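Besuch bei Gestau: Kann eine Maschine schon den Tisch abräumen?

25.9.23

Seit zwei Jahren wollte ich nach Neden fahren, weil dort die Firma Gestau ihre Versuchsküche hat und einmal im Jahr die Türen öffnet. Ich arbeite in der Großküche eines Pflegeheims und habe jeden Tag mit Geschirr zu tun. Darum interessiert mich weniger, ob ein Roboter tanzen kann. Ich möchte wissen, ob er einen Teller nimmt, der nicht dort steht, wo er gestern stand.

Der Empfang war freundlich. Wir waren 31 Besucher, und man hat uns in kleinere Gruppen geteilt. In unserer Gruppe waren vor allem Leute aus Hotels und Kantinen, dazu ein Ehepaar, das einen Laden für Haushaltswaren führt. Es gab Kaffee und einen sehr trockenen Kuchen. Danach hat Frau Ineke Timmermans uns durch das Haus geführt. Sie leitet die Abteilung, in der die Greifversuche gemacht werden, und sie spricht ruhig und ohne Werbung, was mir angenehm war.

Zuerst sahen wir die Halle mit den fertigen Anlagen. Dort steht eine Sortierstrecke, die für den Großhändler Van Leeuwen gebaut wird. Kartons kommen auf einem Band, werden gelesen und in Wagen gestellt. Das geht schnell und fast ohne Fehler. Der Techniker dort hat aber offen gesagt, dass diese Arbeit leicht ist: Ein Karton hat gerade Seiten, er ist nicht durchsichtig, und niemand hat ihn halb unter einen anderen geschoben. Wenn ein Karton eingedrückt ist, bleibt das Band stehen und ein Mensch muss kommen.

Nach der Halle gingen wir eine Treppe hinauf zu den Versuchstischen. Das Programm hier oben heißt Ciravow und beschäftigt sich nur mit dem Haushalt. Geübt wird mit Spielzeuggeschirr und nachgemachten Lebensmitteln, die auf einer weißen Platte liegen. Frau Timmermans erklärte, dass die Aufgaben klein gehalten werden: ein Ding finden, es greifen, es an einen anderen Ort legen. Für einen Menschen ist das keine Aufgabe, über die er nachdenkt. Für den Arm ist jedes Ding eine neue Frage. Besonders das durchsichtige Geschirr macht Mühe, weil die Kamera den Rand schlecht vom Tisch trennen kann. Auch eine liegende Flasche ist schwieriger als eine stehende, denn sie kann wegrollen.
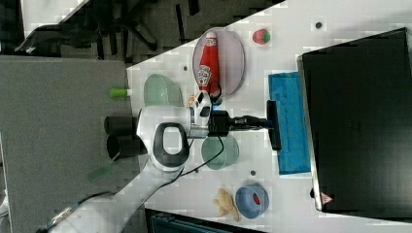
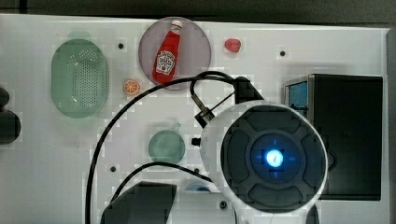
Versuchstisch im Programm Ciravow, auf beiden Bildern mit der roten Ketchupflasche auf dem Teller.

Ich habe lange an diesem Tisch gestanden, länger als die anderen aus der Gruppe. Der blaue Schwamm hat mich am meisten beschäftigt. Einen Schwamm zu greifen scheint mir möglich, er ist weich und verzeiht einen falschen Druck. Aber was kommt danach? In unserer Küche muss man mit dem Schwamm in die Ecken gehen, man muss fühlen, ob noch etwas klebt, und man muss ihn auswaschen. Ich habe Frau Timmermans danach gefragt. Sie antwortete, dass das Wischen einer freien Fläche geübt wird, das Spülen eines schmutzigen Topfes aber noch nicht. Sie wollte auch kein Jahr nennen, in dem es so weit sein wird.

An einer Tafel neben der Tür standen Zahlen von der letzten Versuchsreihe. Von 116 Versuchen mit verschiedenen Gegenständen waren 14 nicht gelungen. Zuerst dachte ich, das ist ein gutes Ergebnis. Dann habe ich es auf meine Arbeit übertragen. Wenn bei mir von 116 Tellern 14 herunterfallen oder liegen bleiben, habe ich am Abend keine Freude und bald auch kein Geschirr mehr. Der Herr aus dem Haushaltswarenladen fand diesen Gedanken geschäftlich interessant.

Bei der Fragerunde am Ende ging es viel um Preise. Eine Dame aus einem Hotel wollte wissen, ob man so einen Arm für das Frühstücksbuffet mieten kann. Das kann man nicht. Gestau verkauft zurzeit nur Anlagen für Lager und Verpackung, und die Küche bleibt Forschung. Im November soll es einen zweiten Termin geben, bei dem Besucher eigenes Geschirr mitbringen dürfen. Ich habe mich schon eingetragen und werde eine von unseren Schnabeltassen mitnehmen, mit Deckel und zwei Henkeln.

Mein Eindruck nach diesem Tag ist gemischt. In der Halle unten ist die Maschine besser als wir, das muss man zugeben. Oben am Tisch ist sie ein Lehrling in den ersten Wochen, und der Lehrling braucht noch sehr viel Platz und Ruhe. Für das Abräumen im Speisesaal, wo Menschen mit Rollator zwischen den Tischen gehen, sehe ich in den nächsten Jahren keine Lösung.

Noch etwas Praktisches für andere, die hinfahren möchten: Der Parkplatz vor dem Haus ist klein, man steht besser hinter dem Bahnhof und geht zu Fuß. Taschen muss man unten im Schrank lassen, und für den Schrank braucht man eine Münze.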